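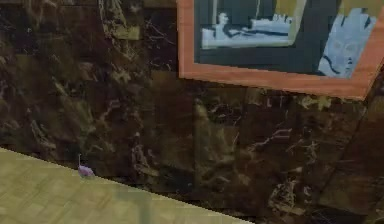 Unit 4: Delivery Platforms and the Grocery Margin
Retail Operations, instructor Rocío Zúñiga

4.1 Terms

Basket value: the total of one order before fees and tips.
Take rate: the share of basket value the platform keeps.
Pick cost: labor paid to collect one order from the shelf.
Dark store: a site that fills online orders and is closed to walk-in shoppers.

4.2 Case: Kultetti and Givemura

Kultetti is a regional grocer. Givemura is a delivery platform that sends its own pickers into Kultetti stores. In July the Ilstead store filled 3,000 platform orders. Of these, 1,779 came from households that already held a Kultetti loyalty card.

Orders from card holders can't be counted as new sales without further evidence. Some replace a store visit on which no take rate would be due. The remaining 1,221 orders are the upper limit for new households, as a household may order more than once. 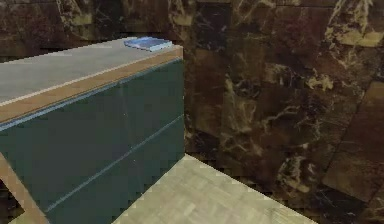 The second question is who holds the order record. Under the contract, Givemura keeps the item-level data and Kultetti receives a daily total by department. Kultetti can plan stock from this but can't see substitutions or abandoned baskets.

4.3 Break-even

Let m be gross margin per order, t the take rate in dollars, and p any pick cost borne by the store. The order contributes m - t - p. For a replaced visit, compare this with m less the checkout cost of the visit. Fu's model adds a term for shelf congestion; leave it out unless the store fills more than 40 orders an hour.

4.4 For next session

Work the break-even for both order types at a basket value of your choice. State the take rate used. Bring one page.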